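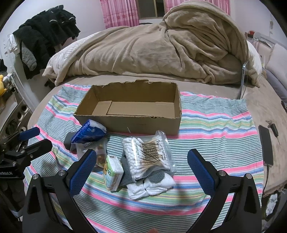 My garage tips for the race season

We go to the short track at Cundov more weekends than I'd like to admit, and in between I work on the car in a one-bay garage that was never meant for a stock car. So these are workshop tips from a pretty cramped workshop! Take what you like.

Tire marking. I used to write the stagger numbers on the tread in chalk and then wonder where they went after ten laps. Now I use a yellow paint marker on the inside sidewall, and I write the date and the corner too (LF, RF and so on). Wipe the spot with a rag and a little rubbing alcohol first or the paint flakes.

Lug nuts. Glue them to the wheel with a dab of weatherstrip adhesive the night before, never the morning of. I keep the old ones in a coffee can and run a tap through them in winter when there's nothing on TV. We torque ours to 80 and check again after hot laps.

Cleaning the radiator screen. A soft paintbrush and dish soap, from the back side, so you push the clay out the way it came in. I did it from the front for two years with the hose on full blast and bent half the fins. My own fault.

Ear protection, spare goggles, zip ties: these all live in one tote now, and the tote stays in the truck. I've bought earplugs at the Cundov snack stand so many times I could have paid for a set of brakes.

Scale pads. If your floor slopes like mine (it runs toward the door, for drainage), put down squares of cheap vinyl tile until the four spots are level, then trace each stack with a marker so you can find the place again. It took me a whole Saturday in April and I haven't had to redo it. Our left side was off by 27 pounds before that and I'd been blaming the springs!

Getting rubber off the fenders. Citrus cleaner, ten minutes, plastic scraper. Don't use the razor blade. Oh, and the Butero wrap we put on this year hates brake cleaner, so keep the two well apart.

Write down your setup BEFORE you unload the car at home. I use a plain spiral notebook with a page for each race, and I clip the tire sheet to it. Weather goes at the top, then gear, then whatever the car was doing in three and four. My handwriting is terrible after a night race but I can mostly read it.

Next time I'll get into bleeding brakes by yourself with a jar and a piece of clear hose. I still have to buy the hose.

Posted May 2, 2023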